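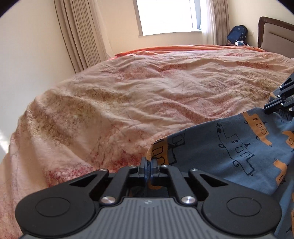

## Diesel and heating oil: rack prices, freight and the winter changeover

Wholesale diesel at the Miscombe terminal rose in each of the past two weeks, while heating oil from the same terminal was close to flat. The two products normally move together. The gap opened when the pipeline operator moved the seasonal changeover forward, which cut the volume of diesel that could be shipped before the line switched to winter grade. Heating oil moves by barge on this stretch of the river and was not affected.

Members who buy on a rack-plus contract will see the increase on the next invoice. Members on a fixed-price contract will not see it until renewal. Members on a capped contract should check where the cap is measured. Some caps apply to the rack price only, with freight and fees added afterward, so a delivered price can exceed the cap without any breach of the contract.

### How the delivered price is built

A delivered price has four parts: the rack price posted by the terminal, federal and state taxes, freight, and the supplier's margin. Only the first changes daily. Taxes on heating oil differ from taxes on road diesel, and the two fuels should never be compared on a pre-tax and post-tax basis in the same table. Several bid sheets received this fall did that, and they were returned for correction.

Freight is charged by distance band. Sites within the Miscombe band pay the base rate. Dutcombe sits one band out and pays the base rate plus a mileage charge. Drallis Fuel Transport revised its bands in October, and some addresses on the north side of Dutcombe were moved to the outer band. If your freight line changed without notice, send a copy of the invoice and the delivery ticket to the purchasing desk. Both are needed. The ticket shows the loading terminal, and a load pulled from a more distant terminal may be billed at a different rate under the supply clause.

### Minimum drops

The minimum delivery for the standard freight rate is 3000 gallons. Smaller drops carry a short-load fee. The fee is charged per stop, so two tanks at one address count as one stop if both can be reached from the same parking position. A split between two addresses counts as two stops even when the sites share an account number.

Sites with small tanks can avoid the fee by joining a shared route. At present 192 tanks are enrolled. Shared routes run on Tuesday, and the order window closes at noon on the business day before. Orders placed after the window are filled from the general schedule at the general rate.

### Winter grade and blending

Winter-grade diesel is treated or blended to stay liquid at lower temperatures. The cloud point is the temperature at which wax crystals first form, and it is the figure to ask for when comparing products. The pour point is lower and is less useful, as filters can plug well before the fuel stops flowing. Salameh Terminals prints the cloud point on the bill of lading. Other suppliers provide it on request.

Additive should go into the tank before the new fuel, at the dose for the full volume after delivery. It mixes poorly when poured on top of cold fuel. Fuel that has already clouded needs to be warmed before most additives will have any effect. Do not add gasoline to diesel as a thinning agent. It lowers the flash point and makes the tank noncompliant with its storage permit.

Tanks that were left low over the summer should be checked for water before the first winter delivery. Use water-finding paste on the dipstick and record the depth. If there is more than 2 inches of water at the low end, have it pumped out before ordering.

### Contract dates

Bids for the January supply period are open. The bid form asks for tank size, fuel type, estimated monthly use and the site's freight band. Use metered deliveries from last winter for the estimate where possible. Suppliers may reprice if actual volume differs from the estimate by more than 10 percent, and that clause has been applied in both directions.

Prebuy requests must state whether unused gallons roll over or are credited. The Drallis form has no field for this, so write it in the notes line. Salameh credits unused gallons at the rack price on the closing day, which may be lower than the price paid.

Nearly all the forms returned last season were missing the tank registration number. It is printed on the state certificate and is separate from the account number.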